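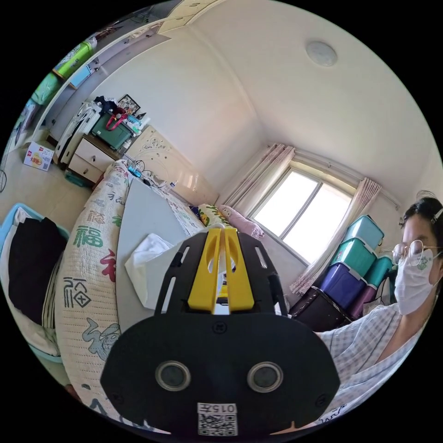 The back bedroom, box day

June 27, 2024. Quick page, no time to do it properly. Three pictures from the back bedroom, notes under each heading, more notes at the end because people keep asking me the same things by text. Put up for So-ying Lam and Marta Symonenko mostly, who are far away and want to know what is where. Everyone else welcome to look.

Short version: we are sorting the room, window corner first, then the bed, then the long wall with the wardrobe. Sorting as in deciding. Not redecorating. The curtains stay, the bed stays, the built-in stays (it's built in).

Window corner

Plastic boxes with lids, stacked against the right wall. Three teal ones, then a purple, then a dark maroon, and the brown hard case at the bottom holding the lot up. The case goes back to our first apartment, before the teal boxes, before everything. Marta, yours if you want it, say so before we move the pile again.

Teal is winter bedding and the good towels. Supposed to be. One of them I packed in May in a rush and I would not swear to what went in. Purple is Hsiu-ying Lau's sewing. Maroon is photographs and letters, it does not go to the storage place, it does not go in the hall, it stays in this room until somebody has a week free.

Pale pink curtains, sheer, one gathered up at the corner and the other hanging straight down toward the case. Fung-ping Chuang wanted to know if they are see-through. Fairly. Lovely light in there by day though, and the window is a good size, two panes. I always forget how bright that room gets. If you are sleeping there in summer bring something for your eyes.

The pile is too close to the curtain, I know. Will pull it out a foot when there is floor to pull it into.

The bed

Used as a table all day, as usual. Everything that has no place gets put on the bed and then there is no bed. My rule is that it has to be clear by supper so someone can sleep on it — we managed it twice last week.

White sheet first. It gets shaken out, folded in half the long way, in half again, and then in thirds so it sits flat on the shelf with the others. Takes two people if you care about corners, one if you don't. I don't.
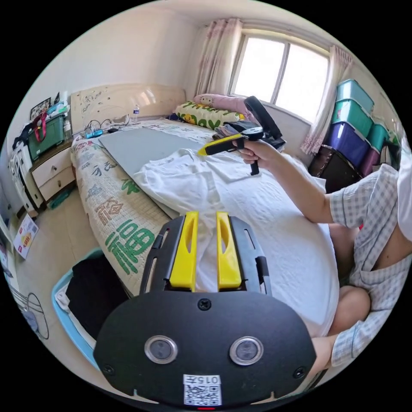 Then the gray board comes off the mattress and goes behind the door. After that the cover can be pulled straight, the cream one with the big characters on it, green and brown and blue. It rides up at the near corner, the corner with the green 福. Always that corner. Wen-hsiung Lui says the elastic is gone and he may be right but I am not buying another one, I like it and the same print is not in the shops any more. My aunt bought two from the Timari outlet years ago and the other one has worn through.

Headboard wants a wipe. The line pattern on it, the faint flowers, holds dust if you leave it. Damp cloth, then a dry one. No spray, it went sticky last time and stayed sticky until New Year.

Water bottles: please take yours when you leave the room. I am not naming names.

The long wall

Cream built-in, goes nearly the whole way along. Cupboards up top, shelves on the left, open hanging part in the middle. It came from Rutkowska, fitted in 5 hours by two men who would not take tea. Still the best thing in the apartment.

Upper cupboards are already done, so leave them shut. Shelves not done. Books, the tall stack of papers, bottles and jars all in together, plus the monitor which hasn't got a desk to live on since we gave the desk away. The papers are the real job. Old bills, school reports, warranty cards for things we no longer own. I did a first pass with Hsiu-ying and we got as far as deciding to have lunch.

Cardboard boxes under the shelves, flatten what you can. Hanging part: clothes on the rail, then the bright green box and the blue box underneath. Green is shoes, blue is bags inside bags inside bags. Teal bundle is the spare quilt. Please don't unwrap it, it took me ages to get it that size.

Stool stays where it is with its cloth on. Good for reaching the upper cupboards if you are under sixty and have sense. Dark green bin with the red handle over at the back, that is the give-away bin. Once it is full it goes downstairs, and whatever is in it is gone, no going through it afterwards.

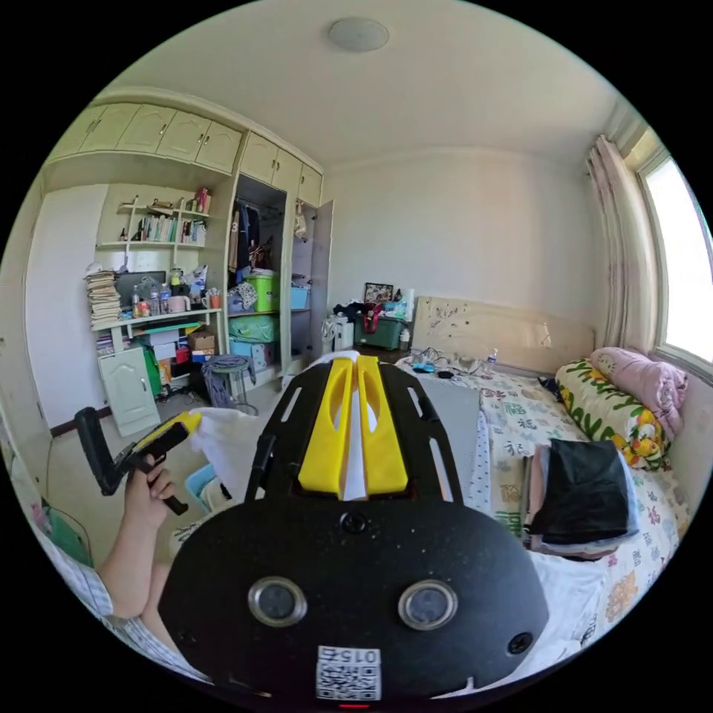 Things people asked

Can I have the monitor. Yes. Cable not included, I can't find the right one.

Did you buy new boxes. No. The storage shop wanted 719 for a set of matching ones with a label maker thrown in, and I laughed. Masking tape and a marker. The Findora stickers Fung-ping brought fell off the lids after a night so don't bother with those either.

Where are the albums. Maroon box. See window corner.

What about the books. Keeping the cookbooks and anything with somebody's writing in it. The rest to the Vidanum swap shelf, they take up to 200 at a time and don't mind old covers. We are at 83 so far, Wen-hsiung is carrying them over in a shopping cart, a few each trip.

Is my blue coat there. So-ying, it's on the rail I think, or else in teal box number two. Will look.

Still to do

Papers. Pull the stack away from the curtian. Get elastic, sew corner. Find a shelf for the jars that isn't the book shelf. Ask Marta about the case (Marta, the case). Wipe the top of the wardrobe doors, inside edges too.

Next page will be the kitchen if I get to it. Marked anything wrong, send me a message and I'll fix it tonight.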